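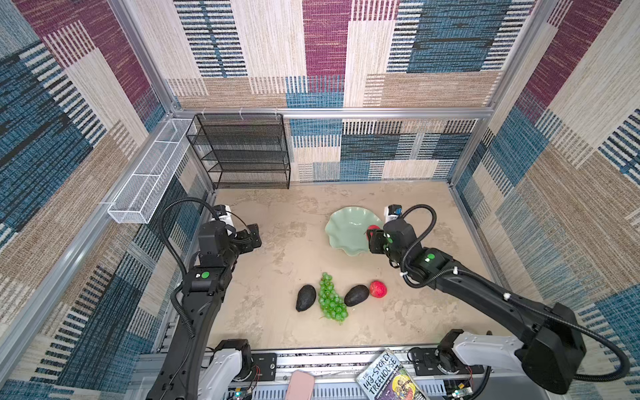

Analyn said the strawberries were too easy, and that if Belmonte was paying for 800 good ones they ought to be 800 that taught it something.

"They're paying for fruit in a bowl," I said. "It's in the contract. Fruit, bowl."

She had come down from Ferthorpe that morning to look at our numbers, and our numbers were fine, so now she was looking at me. I had my hands on the leader arms and a strawberry at the rim, and I was holding it there out of politeness while she talked.

"You always come in from the right," she said.

"The bowl's on the right."

"You could move the bowl."

I could. I had been moving it, as it happens, a couple of inches after every reset, in what I considered a wild and unpredictable manner. Analyn pulled up the log from the last shift and laid the bowl positions over each other on her laptop. They made a tidy little oval. It looked like something you'd set a coffee cup on.

"That's your elbow," she said. "That's as far as you can reach without getting off the stool."

I let go of the strawberry. It went in. I tapped the pedal, the episode saved, and the counter on the Endska box went up to 92.

There's a form for each one. Did the grasp hold, did the object land, was the operator's motion smooth. The last question has a scale, and I had been giving myself high marks since January. Analyn scrolled through those too, not saying anything, which I thought was worse than the oval.

"Do the avocado," she said finally. "Badly."

"How badly?"

"Miss it, then go back and get it. It has to see somebody recover."

I have worked in Evcombe for a good part of my adult life and had never been asked to miss something on purpose. I found I couldn't do it. I aimed wide and the gripper drifted back over the avocado as if it knew better. I tried again and came down dead center. Analyn wrote something on her pad.

"You're trying to miss," she said. "Try to get it, but talk to me while you do it."

"About what?"

"What's your daughter reading?"

So I told her about the treehouse books, how every one has 13 more stories than the last, and how I'd been informed I was doing the voices wrong. Somewhere in there I knocked the avocado into the grapes, swore, chased it, lost it, and got it into the bowl at an angle no one would have taught.

"Good," said Analyn, and saved it. "I need 80 of those."

I asked if that was before or after lunch. She moved the bowl to the far left corner and went to find a chair.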